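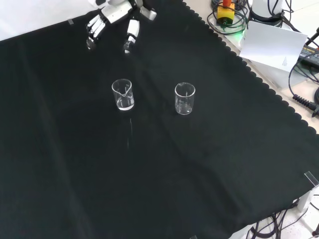
4.3 Fallo en el trasvase entre vasos

La tarea consiste en pasar agua de un vaso de precipitados a otro. El controlador Olesard la dio por resuelta tras 3000 episodios en simulación, y el informe interno de Goltel repite esa conclusión. Nuestros registros no la sostienen. En 2 series consecutivas el brazo cerró los dedos antes de alcanzar el vidrio y el sistema anotó el agarre como válido — el umbral de corriente saltaba con el roce entre los propios dedos.
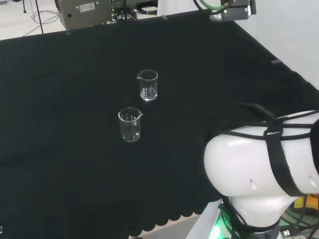
4.4 Parada y revisión

Emiliano Garrido detuvo las pruebas en julio. Ysaline Langlois revisó 700 registros y propuso atribuir el fallo a la calibración de la muñeca. La hipótesis es cómoda, pero no explica por qué el error persiste después de recalibrar.

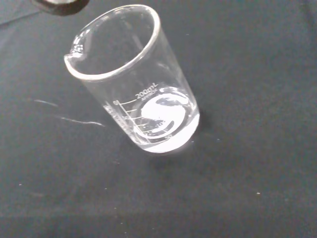
Figura 3. Vaso con marca de 200 mL, cámara de muñeca.

Akande, el módulo que estima el nivel de líquido, merece aún menos confianza. Devuelve un volumen con decimales y sin intervalo de error, y con ese valor se decide cuándo dejar de verter. La escala impresa en el vidrio lleva la advertencia «APPROX.», y el reflejo circular tapa parte de las marcas (fig. 3). Con una referencia así, los decimales son un adorno. Mientras no se compare con una balanza, no consideramos verificado ningún trasvase.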